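Plastic bags get a rule of their own in draft guide for small robot cells

The plastic shopping bag, long the natural enemy of the robot arm, now has its own page in a draft good-practice guide for people who run small two-armed benches.

The guide, put together by automation outfit Losden with help from the integration shop Yammine, went out for comment in March. It runs to 25 clauses. Most are what you would expect: label the stop button, keep cables off the floor, don't lean in to rescue a piece of fruit while the arms are live. Clause 8 is the one people are arguing over. It covers "film, wrap and carry bags", and it is the longest in the document by a comfortable margin.

Bags are awkward for machines. They change shape when touched, they shine under the lights and they hide whatever is inside them. A box will generally stay a box. Under the draft, an operator would have to log every run in which a gripper takes hold of film, whether or not the groceries ever reach the basket. A run with a bag snagged on a finger would be recorded as a stop and could no longer be filed under "other", a category that has apparently been doing a great deal of work.

Two arms reaching for the same job must also have an agreed order of approach, written down before the power goes on. Parents of small children may recognise the principle.

Then there is the matter of decor. An early version called for plain grey walls and a plain grey floor, in the interests of consistency. Ividero, which sells training time on benches like these, objected that kitchens are seldom plain grey and that a robot brought up in one colour may be badly startled by a tablecloth. The draft now says patterned coverings are fine, provided they are flat, fixed down and noted in the log. Florals are not mentioned by name, but they are clearly welcome.

Sharing a bench: bag, basket and grippers at close quarters.

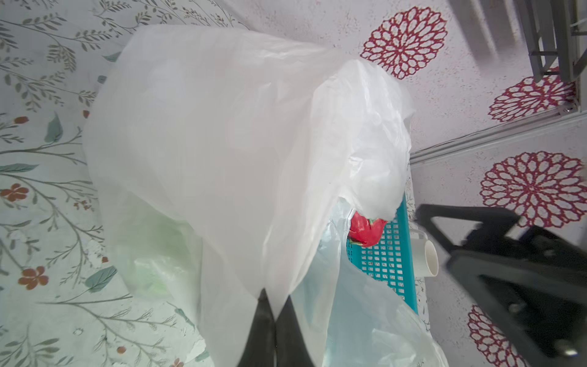
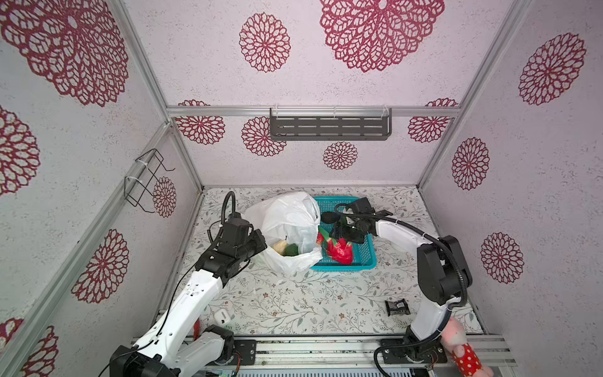
What happens next

Comments are open for another 2 months. Some 100 have come in so far, and a fair share concern the word "crumpled", which the draft uses 11 times and defines nowhere. Clurno, a maker of gripper fingertips, has asked for a crumpling scale. Losden says it will think about it, in the tone of someone who would prefer not to.

The guide will be voluntary when it is finished. Workshops that sign up can put a sticker on the door, and the rules for the sticker take up another page and a half.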